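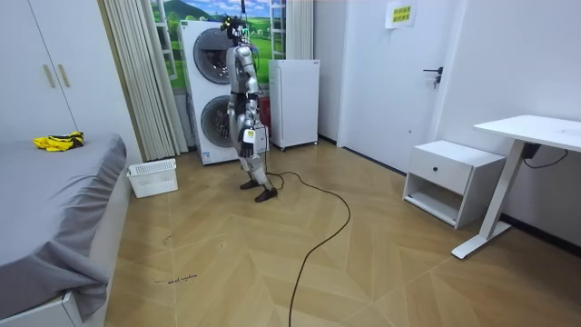 Mahmoud Amrani writes that a stacked washer-dryer is fine in a laundry but a mistake in a room you also keep clothes and food in, because of the lint and the noise. Fair points, both. Going through them in order, with numbers where I have them.

Layout first. Small room, washer-dryer stacked, fridge immediately to its right, tall white wardrobe in the left corner. All the appliances on one wall, everything white.

Lint. The upper unit is a condenser model, so there's no duct to the outside. Filter gets cleaned every load. The second filter, lower down, every 6 loads. Skip that one and drying time on a load of towels goes up by 35 minutes. I timed it.

Noise. The spin cycle is the problem, the dryer isn't. A stack is a tall lever on four small feet. Levelled the bottom machine with a proper spirit level, front to back and then side to side, and locked the nuts. Phone app said 2 dB quieter at the bed. I don't trust phone apps to 2 dB, but the rattle in the wardrobe handles stopped.

The stacking kit matters more than people think. Ours is a Grerine, bought separately. The bracket that came in the box fits the footprint but has play in it. If you can shift the top machine by hand, the bracket is wrong.

Fridge is on small wheels, and I'd do that again. Pull it out, vacuum the coils, push it back. Before the wheels it got done once a year, if that. Leave a gap between it and the dryer – both of them dump heat and the fridge loses that argument in January.

Floor. Pale timber look, chevron pattern. Drag an appliance across the points and you'll mark it. Dito in Plukasville sell a thin felt-backed sheet for sliding machines in. Borrow one if you can, you'll use it once.

Someone asked about the window. It's a landscape mural behind white mullions: hills, meadow, blue sky, clouds. No moisture goes out that way. Ventilation is the door and a dehumidifier, run for two hours after every wash.

Curtain on the left is full length, ceiling to floor. I keep it bunched to the side on wash days. Fabric that close to a damp machine picks up a smell, and it's a pain to rehang.

Total for the pair plus kit and delivery was $1,980 from Mansour. They'd have charged extra to stack it. Two adults can do it, but take the doors off first and agree on who's calling the lift.

Still to sort: the drain hose. It's at the right height but the clip is cheap. Will post the part number when I've found one that holds.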